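Kit de manutenção da garra Zendholm
Referência 700 | Fabricado por Kovulon

Conjunto de reposição para braços de bancada Zendholm impressos em 3D. Inclui servo, braço do servo, parafusos e chicote de três fios. A placa controladora é vendida à parte. 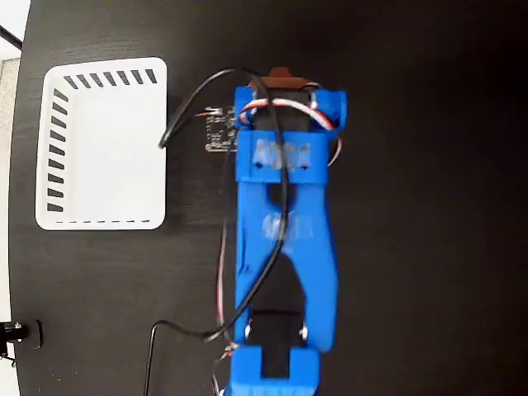
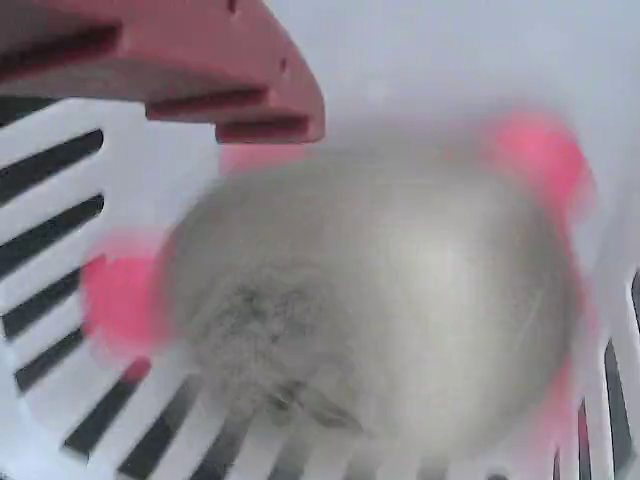
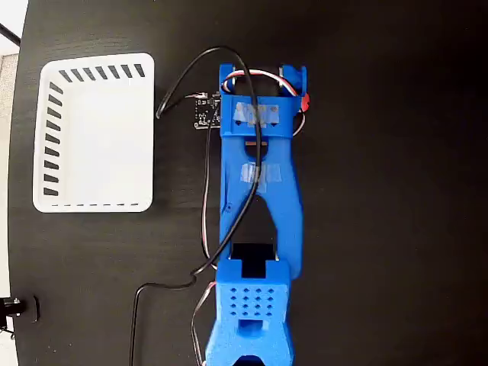
Aviso de segurança, setembro
Recebemos da oficina de Lins relatos de garras que não abriram depois do comando de soltar. Nos casos analisados por Duván Ayala, o servo continuou forçando contra o objeto e aqueceu até perder torque. A causa foi o limite de corrente, que saiu de fábrica em 700 mA. O valor correto é 500 mA.

Quem tem firmware anterior à versão 6 deve parar de usar a garra com objetos macios até atualizar. Não tente abrir os dedos com a mão enquanto o braço estiver energizado. Desligue a fonte, espere o servo esfriar e só então retire a peça.

Na troca, confira se o cabo não fica preso entre o suporte e o elo. Dois braços devolvidos tinham o isolamento cortado nesse ponto. Aperte os parafusos à mão; parafusadeira trinca o plástico.

Depois da montagem, faça 200 ciclos sem carga antes de voltar ao trabalho.

Unidades do lote Mututgate são trocadas sem custo. Envie o número de série para Amirhossein Mirzaei, na assistência técnica.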